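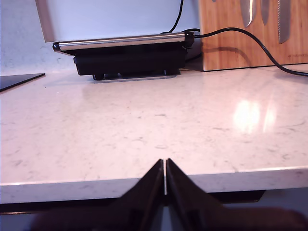 A reader in Tornton wrote to ask whether the sealer her installer sold her was worth 200 dollars, given that her counters are quartz. No. We get some version of that letter often enough that we put the answers on one page.

Last updated 2022-08-18

Does quartz need to be sealed?

Engineered quartz is ground stone held together with resin. It soaks up very little, so a sealer has nowhere to go. It sits on top, dries to a haze, and then you get to buy something to take the haze off. Natural marble and granite are another matter, and many of them do need it.

My installer says the sealer keeps the warranty valid. Is that true?

Ask to see the line in the warranty. We read the paperwork that comes with Hernater slabs and it asks for soap, water and a soft cloth. If your paperwork says something else, follow it, but get the page and not the salesperson's memory of the page.

Is "lifetime warranty" worth anything?

Less than it sounds. Look for whose lifetime, whether it passes to the next owner of the house, and what is left out. Heat damage, chips and stains are the usual things left out, and those are most of what goes wrong with a counter.

Can I put a hot pan on it?

The showroom will tell you it can take the heat. Maybe it can, for a while. The stone part doesn't mind but the resin does, and a scorch mark in resin doesn't scrub out. Use a trivet.

How do I tell quartz from marble?

By eye it's harder than sellers let on. Printed and poured veining has gotten good. Ask for the product name and look it up. If the house came with the counters, put a drop of lemon juice on a hidden spot and wait a few minutes. Marble will usually go dull there. Don't try this in the middle of the island. 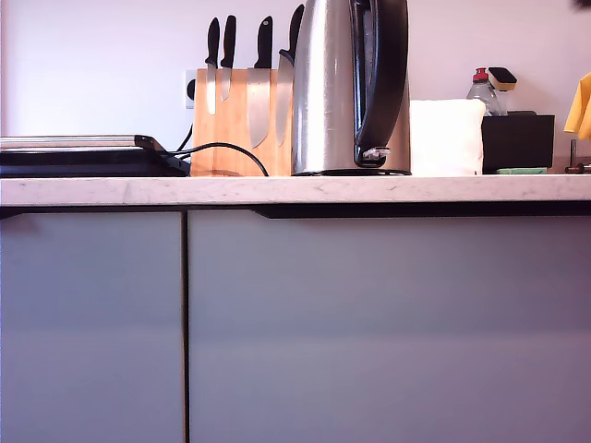
Pale counter with faint gray veining over flat-front doors.

Are the "stone-safe" sprays better than dish soap?

We tried Priltico's spray against plain dish soap for all of July, on two halves of one counter. We couldn't tell the halves apart. The spray smelled nicer and cost 17 dollars a bottle. Buy it for the smell if you like.

What about vinegar?

Fine once in a while on quartz if you rinse it off. Never on marble. The people online who clean everything in the house with vinegar rarely mention what their counters are made of.

I was quoted extra for "premium edge polishing." Should I pay?

Probably not for a plain straight edge, which most shops include. One quote we were sent, from the Srithong showroom, had it listed twice under different names. Fancier shapes do take more work, so a charge there is fair. Get it in dollars per foot.

Can a chip be fixed?

A small one, yes, with tinted resin. Home kits run 46 dollars and the color match is a gamble, worse on veined slabs. We'd call a repair shop for anything at the front edge, where your hand will find it every day.

My counter looks dull after 9 years. Is it worn out?

It's more likely coated. Layers of polish and cleaner build up. Wash a small patch with warm water and a little dish soap, rinse twice, dry it, and compare before you let anyone sell you a refinish.

Do you take money from any of these brands?

No, and you should ask every other site that question too.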